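I went to the Nellon mill open day on a Tuesday in October, mostly because the leaflet promised "cloth made the old way, start to finish". I have been to enough of these to read a leaflet slowly. The old way, in my experience, usually ends at the gift shop.

Nellon is a twenty-minute walk uphill from Trimbridge station, and the signs give out halfway. Entry was £2, which went on the car park according to a notice at the gate. I had come by train. The tour set off at eleven with too many of us for the stairs, so the back half of the group heard the introduction through a fire door.

The weaving shed is the best part. One loom was running and the noise was tremendous — you feel it in your teeth. We were told the mill once had 833 looms under one roof. I looked at the roof and had my doubts. A panel by the door gives 662, and when someone pointed this out the guide said it depended on the year. It may well do, but the panel didn't give a year and neither did he.

After that came dyeing, which we were shown on a screen. The dye house is shut for repairs and has been, judging by the moss on the step, for a good while. So the start of "start to finish" had already gone missing, and the yarn arrives on cones from somewhere the guide would only call "our supplier".

Finishing and print are upstairs, and the berry pattern is the one they are proudest of.

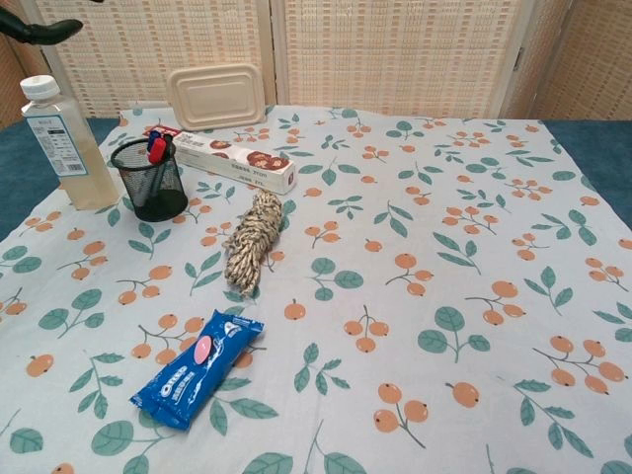 *Photo: Nwosu / Trimbridge Visitor Notes*

I liked the pattern more than I wanted to. Orange berries, thin brown stems, leaves in a soft green: it could have been sickly and it isn't. What I couldn't get was a straight answer on where it is printed. The label on the folded ones in the shop says "designed at Nellon", and I have learned to read "designed" with care. The same cloth costs £44. When I asked whether it would survive a hot wash, I was handed a card for Greveo, who sell a stain spray.

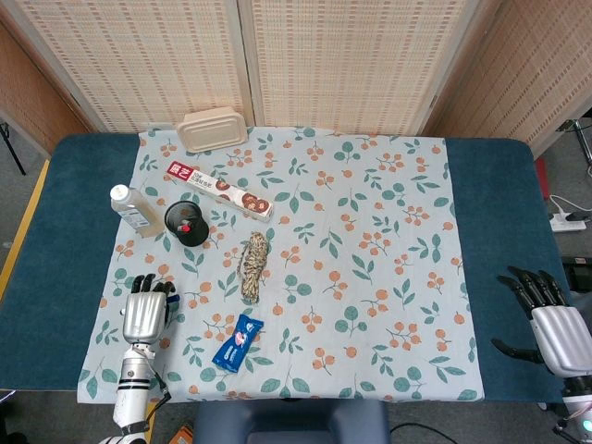
Greveo also had a stall in the yard and a prize draw, with an email address required. I left that alone. Tea was in the old counting house, served in proper cups, and the parkin was very good. There was a queue, but it moved.

Would I go again? For the loom, possibly, if the dye house reopens and somebody settles the business with the panel. Go in the morning, stand near the front on the stairs and bring something for your ears. The last train back that suits the afternoon tour leaves Trimbridge at ten past five, and the walk down is quicker than the walk up, though the pavement stops at the bridge.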